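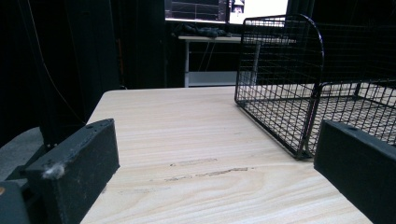 The black wire basket, on the table it lives on now.

I have been trying to get our mail and paperwork under control since we moved, and the wire basket is the first thing that has helped. It is a plain black mesh basket, with an end panel that is tall and rounded at the top and a long side that is lower. I bought it at Gustosham for 9 dollars. I went in for light bulbs.

Before the basket we had a shelf by the door that everything landed on. Bills, coupons, school forms, the manual for the dishwasher. When I finally went through the pile this January I found 2 checks I had never deposited. One of them was still good.

The rule now is that paper goes in the basket and nothing else does. No keys, no batteries, no gloves. I empty it once a week, after dinner, and it takes less time than washing the pans. Most of it goes straight to recycling. Bills I pay that night. Anything that has to be kept goes in the file box in the closet, which has one folder for the house, one for the car and one for taxes. I used to have a folder for every company we dealt with and I never filed anything.

I thought about a closed box with a lid. My sister Vilja Halonen has one and likes it because it looks neat. I know myself, though, and if I can't see the paper I won't deal with it. With the mesh you can tell from across the room that it is filling up.

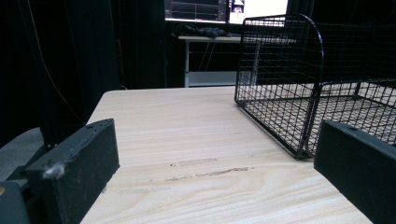
The other job is the tabletop. It is a light wood and I like the grain, but it has gray scuffs across the middle that I want to get rid of before spring. I don't know what made them. We bought the table used, and I never looked at it closely until I cleared it off.

So far I have wiped it with warm water and a little dish soap, then dried it right away with an old towel. Next I plan to try a white eraser along the grain, pressing lightly. If that does nothing I will try a small dab of baking soda paste in one spot and leave it alone overnight before doing more. I would like to avoid sanding. I sanded a nightstand once and ended up with a pale patch in the middle that I had to cover with a lamp.

I am also going to put felt pads under the basket. The bottom rail is metal and I tend to drag things when I should pick them up. A strip of 30 pads was cheap and I already used most of them on the chairs.

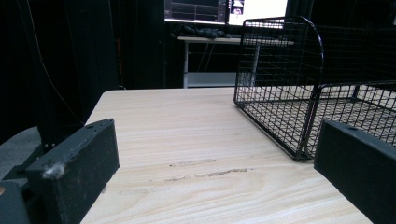
Gray marks in the wood, to the left of the basket.

If anybody has gotten marks like these out of light wood without taking the finish off, please leave a comment and say what you used. I have a can of paste wax in the garage from the last house but I don't want to put it on until the scuffs are gone. The shelf by the door is coming down in March. I still have to find somewhere for the keys.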